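基礎実験の授業ノート(三回目、March 版)
担当:Ariel Baluyot
場所:101 室。遠心機は 108 室にあります。

先週のノートに間違いが一つありましたので、先に直します。「ふたは手で強くしめる」と書きましたが、「手で止まるところまでしめる」が正しいです。強くしめすぎたふたは、次の人が開けるときに管をたおします。すでに印刷した人は、ペンで直してください。

## 1. 今日の内容

今日は遠心管とラックの使い方を練習します。試薬はまだ使いません。水だけです。水の練習は簡単に見えますが、来月から本物の試料を使うときに、手の動きがそのまま出ますから、ていねいに行ってください。

持ってくるもの:

- ノート(ページに番号があるもの)
- 油性ペン、細いもの
- 白衣
- かみの長い人はゴム

手袋は 101 室の入口の棚にあります。サイズが合わないものを使わないでください。前回、大きい手袋の指先をふたにはさんだ人が二人いました。

## 2. ことばの確認

私の日本語も完全ではありませんので、授業の中で使うことばを決めておきます。教科書と少し違うものもあります。

**遠心管**:遠心機に入れる管です。先が円すい形になっているものと、丸いものがあります。この授業では、円すい形のものだけを使います。「チューブ」と言っても同じ意味にします。

**ラック**:管を立てる台です。「試験管立て」と書いてある本もあります。

**ふた**:回してしめるふた(スクリューキャップ)のことです。上から押すだけのふたは、この授業には出てきません。

**列と段**:ラックの横のならびを「列」と言います。自分から遠いほうを「奥の列」、近いほうを「手前の列」とします。「段」は上下のことです。板が上下二枚あるラックでは、管は上の板の穴と下の板の穴の両方で支えられます。

**上澄み**:遠心のあとで、沈んだものの上にある液体。「うわずみ」と読みます。

**沈殿**:下に集まったもの。「ペレット」と言う人も多いです。レポートではどちらを使ってもかまいませんが、一つのレポートの中では一つにしてください。

## 3. ラックに管を立てる

はじめに机をふきます。白い机は、水のしずくがとても見えにくいです。顔を低くして、横から見るとわかります。

次にラックを置きます。机の端から手のひら一つ分、内側に置いてください。手でかるく押して、ガタガタしないことを確かめます。

管は奥の列から入れます。左から右へ、順番に入れます。奥の列が終わってから、手前の列へ移ります。左ききの人は右から始めてもいいですが、ノートにそのことを書いてください。

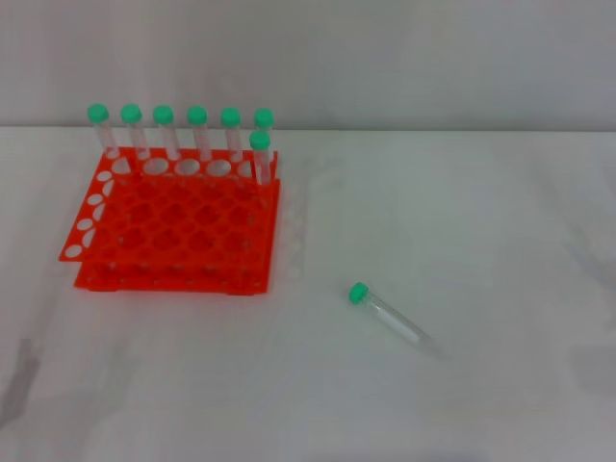 オレンジ色のラックと、緑のふたの遠心管。一本は机の上。

手前の列に管があると、その後ろの管のふたが見えにくくなります。番号をふたの上だけに書く人がいますが、番号は**ふたと管の両方**に書きます。ふたは外すものですから、となりのふたと入れかわることがあります。

書き方は次の通りです。

1. 管が空で、外側がかわいているときに書きます。
2. 管の上のほう、白いところがあれば白いところに書きます。ない管では、目盛りのじゃまにならない場所を選びます。
3. 名前は短くします。例えば Dindo Catacutan さんは「DC-1」です。
4. 日にちはノートに書きます。管には書かなくていいです。

机の上に管を横にして置くことについて。空の管で、ふたがしまっていれば、すぐに使う分を横に置いてもかまいません。液体が入っている管は、必ずラックに立てます。ふたがしまっていても同じです。この点は採点にも入ります。

透明な管は、白い机の上で転がると見つけにくいです。横に置くときは、机の中央のほうへ、ラックのそばに置いてください。

## 4. 水を入れる練習

400 mL のビーカーに水をくみます。全部は使いません。ピペットの先が届きやすい高さまで水があると楽なので、半分より上まで入れてください。

管を一本ラックから取り、ふたを開けます。ふたは、内側を**上に向けて**机に置きます。本によっては「下に向ける」と書いてありますが、この授業では上に向けます。Luvovance の実験書の第二章と同じやり方です。

ピペットの先を管の内側のかべに近づけて、ゆっくり出します。底に向けて強く出すと、あわができます。あわができたら、管をたたかないで、しばらく待ってください。待つことも練習です。

入れる量は、グループごとに紙で渡します。同じ量を全部の管に入れるグループと、少しずつ増やすグループがあります。量が違う管を遠心機に入れるときに、どの組み合わせならつり合うか、考えながら入れてください。

目盛りを読むときは、管を目の高さへ持ってきます。立ったまま上から読むと、値がずれます。ラックに入れたままでは、板と板の間のところが読みにくいので、必ず一度抜いて読んでください。

読んだ値は、すぐにノートに書きます。手袋がぬれている場合は、となりの人に書いてもらってもいいです。そのときは、書いた人の名前も横に残してください。

## 5. 遠心機へ持っていく

108 室までは廊下を通ります。管を手に持って歩くことは禁止です。ラックごと、両手で持ちます。ドアは先に別の人が開けます。一人のときは、ラックを机に置いてから、先にドアを開けに行ってください。

二枚の板でできたラックは、上の板だけを持ってはいけません。下の板に指をかけて持ちます。足のついているラックは、下ろすときに足が先に机に当たりますから、まっすぐに下ろしてください。

遠心機は Bestitz の古い型です。条件は 3000 rpm、五分にします。表示が点滅しているときは、まだ設定が決まっていません。もう一度、決定のボタンを押してください。

つり合いの確認は、次の順番です。

- 向かい合う二本の重さをはかる
- 差があれば、水を足して合わせる
- 同じ種類の管であることを確かめる
- ふたがしまっていることを、指で確かめる

管の数が奇数のときは、水だけの管を一本足します。これを「バランス用」と呼び、管に「B」と書きます。Benjie Espiritu さんのグループは先週、B と書いた試料の管をすでに持っていましたので、「BAL」と書きました。よい方法だと思います。迷う場合はそのようにしてください。

回っている間は、遠心機の上に物を置かないでください。ノートも置いてはいけません。変な音がしたら、停止ボタンを押し、ふたには触らないで、私を呼んでください。

## 6. 片づけ

101 室にもどってから行います。終わる十五分前に、私が声をかけます。途中でも、そこで作業を止めてください。

水だけの練習ですから、中の水は流しに捨てていいです。次回からは違います。次回の捨て方は、次回のノートに書きます。

管は、番号を消さないで、ふたを外した状態でかごに入れます。ふたは別のかごです。練習用の管は洗ってもう一度使いますが、試薬が入った管は使いません。この二つを混ぜないように、かごに札をつけてあります。 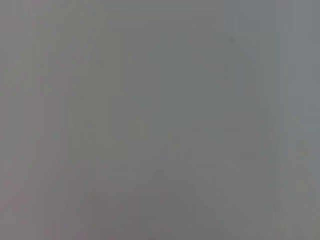 Kenneth Sebastian さんから、空の管をラックに残したまま帰ってはいけないのか、次の週も同じ管を使うなら残すほうが早いのではないか、という質問がありました。

私の答えは次の通りです。未使用で、ふたがしまっている管は残してもいいです。一度でも水を入れた管は残しません。見ただけでは、中を洗ったかどうかわからないからです。残す管は奥の列に集めて、手前の列は空けてください。次のクラスの人は、手前から使い始めることがあります。

ラックの洗い方です。

1. 管を全部抜きます。
2. 穴の中に落ちた小さい物(ふたの輪、紙など)を出します。ラックを逆さにして、かるくふります。
3. 水道の水を、上の板の上から流します。下の板の穴にも水が通るように、少しかたむけます。
4. 二枚の板の間は、細いブラシを使います。スポンジは入りません。
5. ふきんの上に置いて、自然にかわかします。

プラスチックのラックを乾燥機に入れないでください。形が変わると、管がまっすぐ立たなくなります。板の位置がずれているように見えるラックを見つけたら、無理に押してもどさないで、私に見せてください。もともとそのような形で作られている物もあります。

アルコールでふくことは、ペンのインクがついたときだけにします。

## 7. よくある間違い

去年の Hondham 校のクラスと、今年の一回目と二回目で見たものです。

**ふたを開けたまま話す。** 長く話すときは、一度しめてください。

**管を二本、一つの手に持つ。** 慣れている人はよくしますが、この授業では一本ずつです。

**番号と列の順番が合わない。** 途中で一本を抜いて、別の穴にもどすと起こります。抜いた穴を覚えておくか、ノートに小さい図をかいてください。丸をならべるだけの図で十分です。

**ノートを後で書く。** 昼ごはんの後に書いた値は、私は採点しません。

## 8. 宿題

次の二つを、ノートに書いてきてください。長さは自由です。

(1) 量の違う水が入った管を、何も足さないで遠心機に入れることができるのは、どんな場合ですか。自分のグループの量を使って説明してください。

(2) Yap の教科書の「固液分離」の節を読み、上澄みを取るときにピペットの先をどこに置くか、図をかいてください。沈殿が管の底の片側にかたよる場合も考えてください。

(1) は、計算がなくてもいいです。ただし、重さと位置の両方について書いてください。Eftychia Tsoukalas さんは休んでいましたので、(1) は次回、Catacutan さんのグループの値を使って書いてください。

次回は 101 室ではなく、はじめから 108 室に集まります。白衣を着て、廊下で待っていてください。かぎは私が開けます。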